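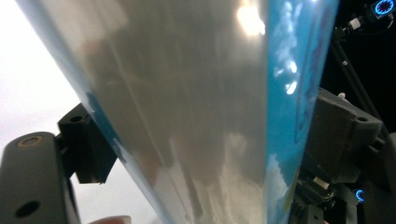

*반짝이는 은색 면과 파란 테두리*

# 랩과 포장재를 철망 바구니 하나에 정리하는 방법

비닐 랩, 포일, 지퍼백처럼 얇고 긴 주방 소모품은 서랍에 눕혀 두면 금방 뒤엉킨다. 아래쪽 물건은 꺼내기 번거로워 안 쓰게 되고, 있는 줄 모르고 같은 것을 또 산다. 이 글에서는 검은 철망 바구니에 이런 물건을 모아 두는 순서를 적는다. Totano 공유주방의 선반을 정리하면서 쓴 방법이고, 일반 가정의 싱크대 하부장이나 팬트리에도 그대로 쓸 수 있다. 작업 시간은 20분이면 된다.

## 준비물

- 직사각형 철망 바구니 1개 (위가 트여 있고 테두리가 단단한 것)
- 마른 행주
- 줄자
- 마스킹 테이프와 유성펜
- 고무줄이나 집게 몇 개

바구니는 새로 살 필요 없다. 사무용 서류 바구니도 크기만 맞으면 괜찮다. 우리는 동네 생활용품점에서 1,000원짜리 집게만 한 묶음 샀다.

## 1. 놓을 자리부터 잰다

바구니를 고르기 전에 선반의 폭, 깊이, 높이를 잰다. 우리 선반은 폭이 57cm였고, 바구니의 긴 변이 앞뒤로 가게 놓아야 옆에 다른 통을 둘 수 있었다. 문이 달린 장이라면 경첩이 튀어나온 만큼을 폭에서 뺀다. 높이는 바구니 높이가 아니라 물건을 꽂았을 때의 높이로 계산한다. 랩 상자는 세우면 생각보다 길다.

배관이 지나가는 하부장은 안쪽 깊이가 좌우로 다를 수 있으니 양쪽을 다 잰다.

## 2. 전부 꺼내서 나눈다

흩어져 있는 랩과 포장재를 한꺼번에 식탁 위로 꺼낸다. 서랍 하나씩 하면 중복을 찾을 수 없다. 꺼낸 것은 모양대로 나눈다.

- 길쭉한 것: 비닐 랩, 종이 포일, 알루미늄 포일
- 납작한 것: 지퍼백, 위생 봉투, 납작하게 접히는 포장
- 자잘한 것: 빵끈, 집게, 고무줄

같은 종류가 여러 개 나오면 뜯은 것만 남기고 새것은 예비 보관함으로 보낸다. 다 쓴 심과 빈 상자는 이때 버린다. 상자에 붙은 금속 톱날은 장갑을 끼고 떼어 따로 버린다. 지역마다 배출 기준이 다르니 종량제 봉투인지 고철인지는 확인해야 한다.

## 3. 바구니를 닦고 바닥을 정한다

철망은 교차하는 부분에 먼지가 낀다. 물에 헹궜다면 완전히 말린 다음 쓴다. 종이 상자가 젖으면 바닥부터 물러지고, 그 상태로 세우면 롤이 아래로 빠진다.

바닥에 무엇을 깔지는 취향이다. 망 사이로 선반 면이 보이는 편이 부스러기를 찾기는 쉽다. 자잘한 물건을 같이 넣을 생각이면 두꺼운 종이를 바닥 크기로 잘라 한 장 깐다. Thắng Bạch은 실리콘 매트를 깔자고 했는데, 잘라 보니 모서리가 자꾸 말려 올라와서 결국 종이로 바꿨다.

## 4. 긴 것부터 넣는다

빈 바구니를 평평한 탁자에 올려놓고 가장 긴 상자부터 넣는다. 비닐 랩을 기준으로 삼으면 나머지 자리가 쉽게 정해진다. 상자 가운데쯤을 잡고 비스듬히 기울여 아래쪽 끝을 먼저 바구니 안에 넣은 뒤, 위쪽을 천천히 내린다.

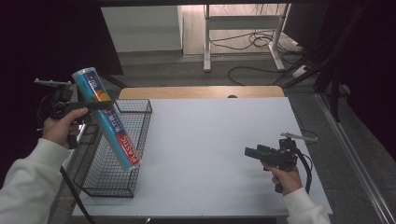 상자가 바구니 길이보다 짧으면 바닥에 눕혀 긴 변에 붙인다. 더 길면 두 가지 중에서 고른다. 한쪽 끝을 테두리에 걸쳐 비스듬히 두거나, 아예 구석에 세운다. 세울 때는 무게가 한쪽으로 쏠리지 않게 반대편에도 무엇이든 하나 넣는다. 가벼운 철망 바구니는 긴 롤 하나만 세워 두면 넘어간다.

인쇄된 글자는 꺼내는 사람 쪽으로 돌려놓는다. 비닐 랩과 종이 포일은 상자 크기가 비슷해서 뒷면만 보이면 매번 들춰 보게 된다.

여기까지 하고 바구니를 한 번 들어 본다. 랩이 미끄러지거나 끝이 망에 걸리면 넣는 방향을 바꾼다.

## 5. 납작한 것은 책처럼 꽂는다

봉투류는 눕혀 쌓지 말고 세로로 꽂는다. 입구가 위로 오게 하면 바구니를 꺼내지 않고도 한 장씩 뽑을 수 있다. 반쯤 쓴 봉지는 남는 부분을 뒤로 접고 집게로 고정한다.

겉면이 미끄러운 포장은 서로 밀려 내려앉는다. 종이 상자에 든 것을 사이사이에 끼우면 덜하다. 그래도 주저앉으면 고무줄을 바구니 폭에 맞춰 가로로 걸어 칸을 만든다. 고무줄은 양쪽 철망에 한 번씩 감아야 빠지지 않는다.

너무 꽉 채우지는 않는다. 손가락 두 개가 들어갈 틈이 있어야 꺼낼 때 옆의 것이 딸려 오지 않는다.

## 6. 이름표를 붙인다

마스킹 테이프에 내용물을 적어 바구니 테두리에 붙인다. 철망 면에는 잘 붙지 않는다. 글자는 크게, 종류만 쓴다. 우리 것에는 "랩 / 포일 / 봉투"라고 적혀 있다.

여럿이 쓰는 주방이라면 뜯은 날짜를 상자 옆면에 적는 것도 괜찮다. Phúc Cù가 이걸 시작한 뒤로 같은 랩을 두 개씩 뜯어 놓는 일이 줄었다.

## 자주 생기는 문제

**랩 끝이 롤에 달라붙어 안 떨어진다.** 마스킹 테이프를 손가락에 감아 롤 위를 톡톡 두드리면 끝이 들린다. 쓰고 나서는 끝을 상자 밖으로 조금 빼 둔다.

**철망에 비닐이 걸려 찢어진다.** 철사 끝이 튀어나온 곳이 있는지 손으로 조심해서 훑어 보고, 있으면 테이프로 감싼다.

**바구니가 선반에서 미끄러진다.** 바닥 네 귀퉁이에 얇은 미끄럼 방지 패드를 붙인다. 망이 성글면 패드가 떨어지니 선반 쪽에 붙인다.

**가스레인지 옆밖에 자리가 없다.** 그 자리는 쓰지 않는다. 비닐은 열에 약하고 종이 상자는 불이 붙을 수 있다. 한 칸 떨어진 아래쪽 장으로 옮긴다.

## 유지하는 법

새로 산 것은 바구니 안의 것을 다 쓴 다음에 넣는다. 한 달에 한 번, 5분 정도만 들여 빈 상자를 빼고 바닥의 부스러기를 턴다. 종이를 깔았다면 얼룩이 생겼을 때 갈아 준다. 바구니가 계속 넘치면 봉투류만 작은 통으로 따로 빼고, 긴 상자는 원래 자리에 둔다.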